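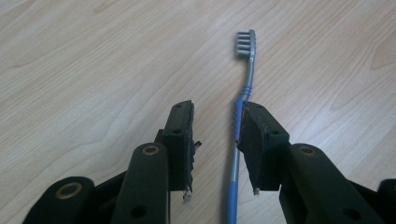 Zeyu Liang

How does a suitcase find its way onto the right plane?

If you have ever been to an airport, you will know the moment when your suitcase is taken away from you. A grown-up lifts it on to a short moving belt, somebody sticks a long paper label round the handle, and off it trundles through a little curtain of rubber strips. When I was small I used to worry terribly about mine. How would it know where to go? It can't read the signs and it can't ask anyone!

Well, the secret is in that long paper label, and it is cleverer than it looks. It has a pattern of black lines printed on it called a barcode, rather like the one on a packet of biscuits. The lines stand for a number, and the number belongs to your bag and no other bag travelling that day. The airport's computer keeps a note beside it saying which flight you are catching.

Let's pretend you are flying from Prerstead to Solstead to see your cousins, and follow your suitcase behind the curtain.

First it rides along a belt into a big, noisy hall that passengers hardly ever see. There are belts going up, belts going down and belts going round corners, and it all looks a bit like a helter-skelter that somebody has laid on its side. Before long your bag goes under an arch with lights inside. The lights are scanners, and they look at the label from lots of directions at once, so it doesn't matter if your bag has rolled on to its tummy.

Next comes the security check. A large X-ray machine looks through the sides of the bag to see what is inside, just as a doctor's X-ray can look at the bones in your arm. If something puzzles the machine, a person has a look at the picture, and sometimes the bag is opened and checked by hand.

Then comes the part I like best, which is the sorting. The computer knows that your bag is for Solstead, so when it reaches the right spot a paddle swings out, or a tray tips over, and your suitcase slides down a chute. Prerstead is quite a small airport and has 5 chutes. The one at Vatwood is much bigger, and my friend Yutong Qin, who used to work there, told me that it took her until June to learn her way round the hall without a map.

At the bottom of the chute people load the bags on to a train of little carts, pulled along by a small, strong tractor called a tug. (Look out of the window while you are waiting to board and you may well see one going by.) The tug drives out to the plane, the bags go up a sloping belt and into the hold, which is the big cupboard under your feet, and somebody makes sure they are packed snugly.

On our pretend flight there are 124 suitcases, and every one of them has its own number. When you land the whole thing happens again backwards – off the plane, on to the carts, and round and round on the carousel until you spot yours.

Do bags ever get lost? Now and then, yes, usually when a label gets torn or when there isn't much time between two flights. Most of them turn up again, because the number can be looked up to see where the bag was last scanned.

You can help your suitcase too. Take off any old labels from other trips, so the scanners don't get muddled, and tie on something bright. Mine has an orange ribbon, and my nephew's has a woolly octopus called Su, who has now been to more countries than I have.

Last updated: January 10, 2021

Contact us | Copyright Zeyu Liang | Back to top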